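Can a robot arm clear the dinner table yet? Asking before we spend money

Home & Workshop Help > Automation > Chores

Posted by Gwilym Edwards
2024-10-20

Hello to all. English is my third language, so please be patient with me.

My wife and I run a small guest house with one dining room. Every evening somebody must clear the tables, wipe them, and set them again for breakfast. We are both over sixty and our knees are not what they were. Our nephew, who works with industrial machines at Osmont, tells us that a single arm on a fixed base can do this work already. He says the arm itself is old technology and only the software is new.

I wrote to a company named Zirnine and they offered a rental for 1,410 per month, with a setup fee of 400. For us this is a lot. They were polite, but when I asked what happens if a guest leaves a glass half full, they answered with a brochure.

Before I say yes or no I would like to try it in simulation, because my nephew can help with that and it costs only our evenings. We have a model of one table with chairs, an arm on a pedestal, and a few things on the table. The first task is very modest: pick up the plate and the bowl, and put them to one side.

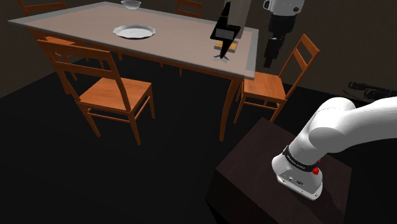

Our practice table in the simulator, with the arm at the right end.

I have three doubts. Can the gripper take a shallow plate from a flat table? Can the arm reach to the far edge, where the bowl is? And do the chairs disturb it? In our real dining room the guests never push the chairs back in place, so I did not want to make the model too tidy.

If somebody has done this with real dishes, I would be very thankful to hear it, also if the news is bad.

3 replies

Demetrius Marchetti
I worked four years in a canteen kitchen where we tested such an arm, so I can tell you how it was for us. It was not your exact situation, but near enough.

The plate is your hardest object. A gripper with two fingers wants something to close around, and a plate lying flat gives it almost nothing. With a wavy rim like yours you may find a place where the edge stands a bit higher, but then the arm must know the rotation of the plate, and this is one more thing to go wrong. We ended with a suction cup for plates and fingers for everything else. Changing between the two tools was slow and we hated it. The bowl is easier: one finger inside, one finger outside, and lift.

About the reach, please measure it from the base of the arm and not from the edge of the table. Also measure at the height where the hand must be, with the wrist pointing down. A catalog gives you the reach of a stretched arm, and a stretched arm cannot pick up much in a useful way. Your bowl is on the far side, so I would test this first, before you spend evenings on the plate.

The chairs are a real problem. Put them in the collision model, all of them, and move them between the tests. In our canteen the arm stopped itself very often because of a chair back. It was correct to stop — but the table was still dirty.

My opinion for your guest house: do not rent yet. Food remains, wet napkins and half full glasses are much more difficult than clean dishes in a simulator. A trolley on good wheels, at the correct height for your back, helped my colleagues more than the arm did.

vincze_fan
just buy a bigger dishwasher lol

Wellidora
I agree with most of what Demetrius wrote, but I am a little more hopeful. In simulation you can run 1,000 attempts in a night with the plate in a different place every time, and then you look which ones failed. You will learn if the trouble is the grasp or the reach. Save the failures with their starting positions, otherwise you cannot repeat them.

One warning. Friction in the simulator is often too kind. If the plate is lifted only by the friction on a thin rim, lower the value and try again. When we did this in February, our good result became a poor one in an afternoon.

And ask Zirnine if they let you bring your own dishes to their showroom. If they say no, you have also an answer.

Gwilym Edwards
Thank you both. I will begin with the bowl, as Demetrius says, and I have asked Zirnine for the showroom visit. My wife has already found a trolley.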